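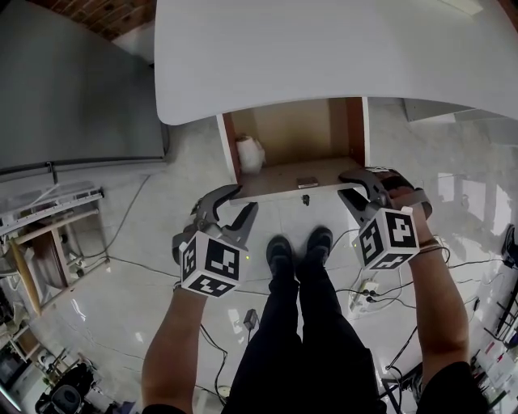
Figure 3. Open cabinet under the white table, with a wrapped paper towel roll in the back left corner.

4.2 The cupboard nobody chose

Storage below a work surface has an odd status in the households and small offices we visited. People ask for it when they buy the table, and then treat it as a place where things go to be forgotten. Our participants could list the contents of a kitchen drawer with some confidence, but the space under the tabletop drew long pauses and, in 2 cases, a guess that was wrong in every item. The cabinet in Figure 3 is typical of what we came to call a "resident roll" layout: one bulky supply, still in its clear plastic wrapper, holds the back corner, and a small dark object lies near the front edge of the floor. Most of the volume between them goes to air, a tenant that pays very little rent.

The wrapper deserves a word. Of the 39 cabinets in the Vernstead sample, 9 held paper goods in unopened packaging, and their owners described these as "in use." Bundgaard, who coded the interviews, first filed the answer under error and later gave it a category of its own. A spare roll does its work by being spare, and its owner may feel well supplied for months without tearing any plastic.

Small items near the front are a different matter. They seldom appeared in the inventories participants wrote for us on Friday evenings, though they were the first things a hand would meet on reaching in. We suspect they are set down there on the way to somewhere else. The Trirko checklist has no line for objects in transit, so we entered them under "other," which by September had become our largest category.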